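Friday, September 6, 2019

Back on the lid detector today, the one that feeds grasp poses to the planner. Left over from yesterday: the Wovunham branch still fits a circle to each lid, then throws half of them out when the jar leans away from the camera and the ridged side of the cap shows. I'd been blaming the color threshold for weeks (sorry, color threshold).

Re-rendered 200 wrist views in the sim with soft shadows switched on, seed 81, and ran the whole batch before lunch. Red and green are fine pretty much everywhere. The grayish-white lids are the pain, they're so close to the tabletop that the edge finder grabs the shadow line instead and the center slides off to one side. 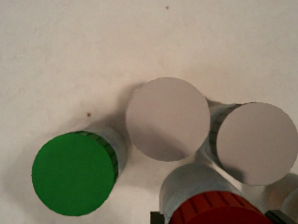 Wrist view, seed 81, fingers either side of the red cap. Look at the shadow across the middle lid!

Frame 755 in the log is the worst of the bunch, center off by 6 mm, and the planner happily accepted it. So the confidence number means nothing right now and I've stopped printing it.

Tried fitting an ellipse to the top face only and masking out the ridges. Much better on the green one, no change on the pale ones. Then I tried depth edges in place of color edges, and the pale lids finally came good, but it's slow and the see-through bodies give me junk depth around the rims. Might keep color for the bright caps and use depth for the rest, ugly as that is.

Also the gripper mask in the Kasprzak config is one link short, so the fingertips leak into the segmentation. Fixed locally, not pushed yet.

Monday: push the mask fix, rerun the same seed, then try a lower light angle.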